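Published 10/15/21 | Wultby Bench Group
Last updated: March

4. Using the Veltano kit on thin, flexible objects

We promised in the introduction to come back to magazines, and we would like to keep that promise at some length, as they gave us more to think about than anything else we put on the table. The Veltano hand-held gripper kit is sold by Vanell as a way for small groups to record manipulation demonstrations without buying an arm first. An operator holds the grip, works the fingers with a trigger, and a camera above the fingers records what they meet. Our earlier sections cover unpacking, charging and calibration, and readers who only want to know whether the thing is worth ordering may skip to Section 6 with our blessing.

4.1 Setup

We had 2 kits on loan and three operators, none of whom had handled the product before our trial. Everyone worked at the same light wooden table, under the ordinary room lights. We had talked about putting down a dark mat to cut the glare and in the end decided against it, partly out of laziness (we may as well say so) and partly out of a feeling that most buyers will be working on whatever table they already own.

The objects in this part of the trial were a mixed stack of printed matter: loose sheets, folded leaflets, a couple of thick catalogs and several square-bound magazines. The magazines turned out to be our favorites. A square spine gives the fingers something firm to hold, but the fore edge on the other side is a different animal altogether, since the pages fan apart as soon as they are squeezed unevenly. An operator who does well on the spine and then turns the magazine around is in for a humbling few minutes.

Each operator was asked to bring the fingers in low, close on an edge, lift, carry and set down. We allowed a free choice of edge for the first session and assigned the edge after that. Glossy covers were kept in the mix on purpose, as we wanted to see how the pads behaved on a slick surface as well as on matte paper. 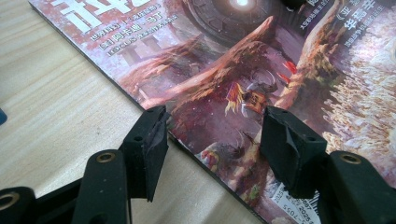

Figure 1. Black gripper fingers with rubber-padded tips, closed around the edge of a magazine with an illustrated cover.

4.2 What we noticed about the fingers

The finger design is simple, and we mean that kindly. Each pad is a chunky block carried on a black plastic arm, with brass-colored bushings at the joints, as can be seen in Figure 1. Swapping a pad takes a small screwdriver and a little patience. We did it at the kitchen counter more than once, and we only lost one screw, later found in a shoe.

The pads did their best work when the operator came in square to the edge. When the approach was slanted, one pad tended to touch first and nudge the magazine along the table, and the second pad then closed on a spot that was a little way off from where anyone had been aiming. This is easy to correct by eye, and all our operators learned to do so without being told. It does leave its mark in the recordings, though, in the form of a small sideways wiggle just before the grasp. Whether a buyer wants that wiggle in the training data is a question of taste. We left it in, on the grounds that a policy ought to see how people recover from a poor start.

We recorded 114 attempts on printed matter. We are not going to claim much from the success counts, given how differently the operators chose to work, and we would encourage readers to treat the impressions below as just that. Lifting by the spine was comfortable from the first day. Lifting by the fore edge was learned slowly. Loose sheets were a misery for everyone, and we would not recommend this kit, with its standard pads, to a group whose main interest is single sheets of paper.

4.3 Working with two grippers

Vanell also offers the kit as a pair, with a cable that keeps the two recordings in step, and it was here that our opinion of the product warmed considerably. With one gripper steadying the near side of a magazine and the other free to work along the spine, the sideways wiggle became much less of a nuisance. Turning back a cover, a chore for one hand, became a pleasant enough task for two. The price of this comfort is crowding. The linkages are wide, and over something as small as a magazine the two sets of fingers compete for the same bit of air, so operators found themselves keeping their elbows out like people carving a turkey.

Synchronization held up well. We checked it at the start of each session by tapping the fingertips together, and only 3 sessions had to be thrown out, all of them before we noticed that the cable wants to be pushed in rather harder than one would expect.

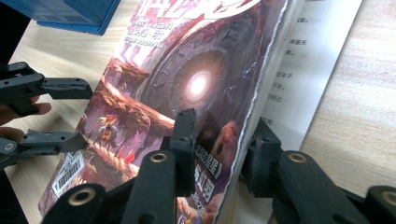 Mackenzie Charbonneau thinks we have been too generous to the paired version, and would have us say plainly that a second gripper covers up a weakness in the pads: with softer material on the fingertips, a single unit would handle most magazine work, and a small lab could put the money toward more operator hours. We did try a softer set, the Gasser pads, which fit the same arms after a bit of filing. They held glossy covers nicely and made the fore edge less of a trial. They also picked up dust at a remarkable rate, and after 30 minutes of steady use they needed a wipe with a damp cloth. We have gone back and forth on this and still lean toward the pair, with the softer pads kept in a drawer for slick covers.

4.4 Small complaints

The trigger spring is stiff for people with small hands, and our operators asked for breaks sooner than the manual suggests. The carrying case has no place for spare pads. The manual itself is friendly and clear until it reaches the chapter on two-gripper work, where the drawings seem to belong to an earlier version of the cable. We wrote to Vanell about this and had a courteous reply, along with a corrected page that we have taped inside the lid.

This site uses cookies to remember your reading preferences. Accept | Manage settings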